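Stumwood Handling Group
Minutes of the teaching and recording meeting, 11th March

Present: Ottmar Wiegand (chair), Siiri Juška, Iddrisu Mahama, Anathi Gumede (minutes)
Apologies: Tshepo Van der Merwe, who sent written notes on item 3

1. Minutes of the January meeting

Agreed with one correction. Under item 4 the Erkell arm should have been listed as out of service for two weeks. It was listed as out of service for two days. Anathi has changed the copy on the shared drive.

2. Recording totals

Siiri gave the count. The set now holds 2,866 demonstrations that have passed review, counting both the hand-held grippers and the remote-control station. Most of the new ones are hand-held. Remote control is slower for the operators, and the station was also booked for the Radebe work during part of the period.

Ottmar asked how many recordings are waiting for review. Siiri said 54, nearly all of them cup and tray tasks. Iddrisu will take half of these and Siiri the rest.

Iddrisu said he is still rejecting recordings where the person closes the fingers before they have reached the object and then pushes it along the table. The policy copies this. He would like the instructions to say plainly that the fingers stay open until they are on both sides of the object. Agreed. Siiri to reword the sheet.

3. Hand-held grippers

Tshepo's notes were read out. He has checked the finger blocks on both hand-held units against the set on the arm. One unit matches. On the other, the left finger sits slightly low, and he thinks the screws have worked loose in the print. He proposes to reprint that finger and fit it with new screws, and asks that the unit not be used for small parts until then.

Siiri asked whether recordings already made with that unit should be pulled. Iddrisu did not think so. He had looked at a sample and the difference was smaller than what you get from one person to the next. Ottmar wanted it noted that he is less sure, and asked for the recordings to be tagged so that they can be left out of a training run if needed. Agreed.

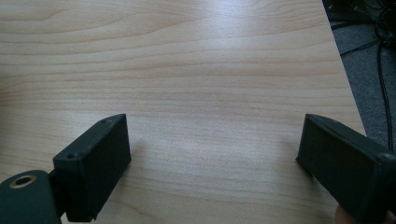
There was some discussion about how each recording should start. At present people begin wherever their hand happens to be, and some have already moved a good way toward the object by the time the recording is running. Siiri proposed that every demonstration start with the fingers open over the tabletop and nothing between them, held still for a moment, then move. Iddrisu supported this. It also makes it easier to line up the gripper opening at the start of each file.

Anathi asked if the same rule would apply at the remote-control station. Ottmar said yes, as far as possible, but the arm has its own home position and he does not want operators driving it somewhere else first.

Glare on the tabletop was raised again. Iddrisu does not want to cover the surface, as the trained arm will be working on ordinary tables. Siiri would like at least part of each session recorded with the overhead lights off. To be tried for one week.

4. Remote-control station

The delay between the hand controller and the arm is still noticeable. Ottmar measured it at around 60 milliseconds on a good day and did not give a figure for a bad one. Buvum have offered a software update. Ottmar will install it after the Radebe recordings are finished and not before.

Iddrisu reported that new operators tend to watch the screen and forget the arm. He now has them do the first few tries standing where they can see the arm directly - this has cut down on bumps against the table edge.

5. Next tasks

Lid removal and cable insertion were both put forward. Lid removal to go first. Cable insertion needs the reprinted finger and will wait. Siiri has 17 containers set aside and will bring them to the next session.

6. Actions

Siiri: reword instruction sheet; review half of waiting recordings; bring containers
Iddrisu: review other half; tag recordings from the second unit
Tshepo: reprint and fit left finger
Ottmar: install Buvum update once Radebe work is done
Anathi: add the new starting position to the session checklist

7. Any other business

The chargers for the hand-held units should be left in the drawer and not taken home. Date of next meeting to be sent by email.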